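Notebook, October. Linseed oil and wax finish tests, continued from last entry.

Started at 8:40. The bench was still tacky at the far end from the last round of Tsikata oil, so I wiped it down with mineral spirits and moved the test boards to the rack by the window. Shop was at 60 degrees when I came in and the heater took most of the morning to make any difference. Writing the temperature down because I think it explains the slow boards.

Boards 1 through 4 are maple, 5 through 7 are walnut. All were sanded to the same grit, vacuumed, then wiped with a damp rag to raise the grain and sanded again lightly once dry. Two got straight oil, two got oil cut with turpentine, the rest got the oil and wax mix from the Ernetti tin. I wrote the recipe on the back of each board in pencil. Please do not use marker for this, it bled through on the last set and we lost two boards.

Oil boards after the first coat: 1 and 2 are even, a little yellow. 3 has a dull patch near one end where I think I missed the second sanding. 4 is fine.

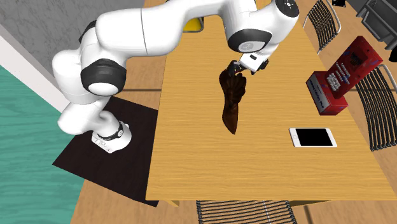

Notebook 7, p. 9

Wax mix boards: harder to read. The mix went on thick and wanted to sit on top. I left it twenty minutes, which is what the tin says, and buffed with a cotton rag. Board 5 came up well. Board 6 stayed greasy and I had to go back with a clean rag three times. Same wood, same tin, same rag to start with. The only thing I can point to is that 6 was closer to the door.

Tried warming the mix in a water bath before putting it on board 7. Much better. It spread thin, went into the pores and buffed out in one pass. I would do it this way from now on. Keep the lid loose while it warms and keep the whole setup away from the heater.

Water drop test on the boards from the previous round, which have now cured long enough to mean something. One drop in the middle of each, left for an hour under a glass.

Straight oil, two coats: pale ring, gone by the afternoon.
Straight oil, four coats: no ring.
Cut oil, two coats: pale ring, still there at 4:30.
Wax mix, one coat: no ring, but the surface went cloudy where the glass sat.

The cloudiness came out with a rub. I don't count that as a failure for a shelf or a picture frame. For a tabletop it would be annoying.

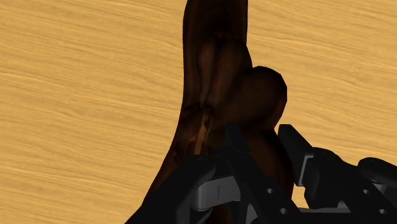
The cut oil result bothers me, as that is what we put on the Plinside stools. They have had three coats, so they may do better than the test board, but I would like to give the seats one more of straight oil before they go out. They can have it once the room is warmer. It would push delivery back, and I'd take that over having them come back with rings on them.

Sanding between coats. I went back and forth on this last month. Gray pad on the even boards, 1000 grit paper on the odd ones. The paper leaves a smoother feel but it loads up fast if the oil is not fully dry, and then it drags little lines across the surface. The pad is more forgiving. On walnut I can't tell the two apart once the last coat is on. On maple I can, by hand, with my eyes closed. Going with the pad for the stools and paper for anything small.

Rags: all of today's are laid flat on the wire outside, single layer. The metal can was full and I emptied it. Whoever comes in first, please check them before bringing them in, and don't ball them up.

Supplies. The Prarna pads are down to one pack. Turpentine is fine. Need another tin of the wax mix if we do the shelves with it, and a cheap thermometer for the water bath — I was guessing by hand.

To do next: second coat on 1 through 4, leave 5 and 7 alone, strip 6 and start over with warm mix. Repeat the cut oil board with three coats so it matches the stools. Stopped at 5:15.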